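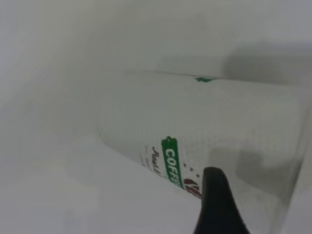

Diarmuid Dunne keeps telling me that clearing cups off a break room table is a solved problem and that I should stop paying for an evening cleanup. I'm not convinced. Has anyone run a machine on disposable paper cups for longer than a demo? Our site at Brangate goes through 400 a day, some with coffee left in them.

Posted by Efua Atinga

Kwabena Akolgo
Partly solved. Empty cups on a clear table are fine. We logged 2,425 picks at Memville in April and 1,708 went into the bin on the first try. Most of the misses were white cups on white tables – the depth data gets thin and the outline is poor. Printed areas help, plain areas don't. Ribbed sleeves grip better than smooth paper, but any cup will crush if you set the force for ceramic mugs. Start low and raise it until the cup stops slipping.

Leftover liquid is the harder part. A camera can't see the level in a lidded cup, so you lift slightly, read the weight and sort from there. That adds 3 seconds per cup. A tilted cup has to be gripped across the body, and if it still holds coffee you need a drip tray under the path.

I would keep the evening cleanup for now.

Hadiza Nnaji
Dark table mats. Cheapest fix there is.

Chibuzor Idahosa
We looked at this for Dromside and bought a second trash can instead. Can't speak to the force settings. What does your cleanup cost per month? Without that figure it's hard to say.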